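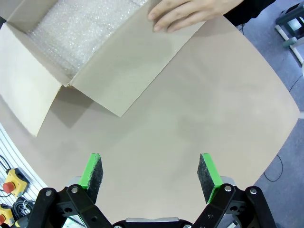

Cahier d'atelier, 18/10/2023
Emballage des étuis à lunettes, commande Cisternas

Repris ce matin le carton simple, à quatre rabats, avec une feuille de papier bulle au fond. La commande est de 369 étuis, à livrer chez Henuvberg. En July — pardon, en juillet — nous avions mis les étuis sans protection et j'ai noté alors quelques rayures sur les couvercles. Je ne veux pas refaire la même chose.

Le papier bulle doit monter un peu contre les parois. S'il est coupé trop court, il glisse sous l'étui et le carton touche. Le rouleau Drinura se coupe bien aux ciseaux, mais il garde les plis.

Rabats : les ouvrir complètement avant de poser la feuille. Un rabat à moitié levé accroche les bulles, et le bord du carton se déchire facilement.

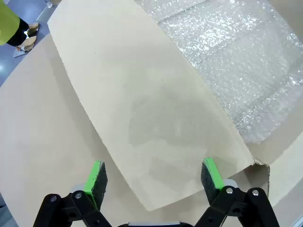

Remplissage

L'étui rose va couché sur les bulles, vers le fond du carton. Le vert menthe ensuite, dans le même sens, de préférence avec une bande de bulle entre les deux. Il reste environ 585 cartons de ce modèle, donc assez pour la commande. 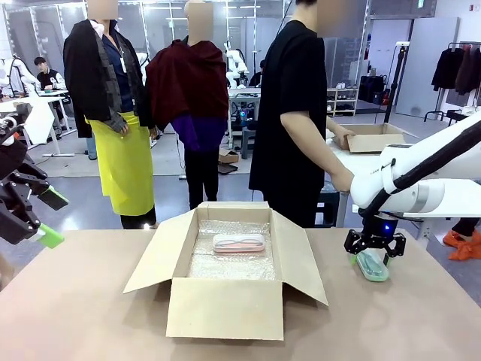

Young-sook Ok trouve que la bande entre les étuis est de trop, et qu'il suffit de replier le bord de la feuille par-dessus le premier. À essayer demain sur quelques cartons, avant de couper le reste du rouleau.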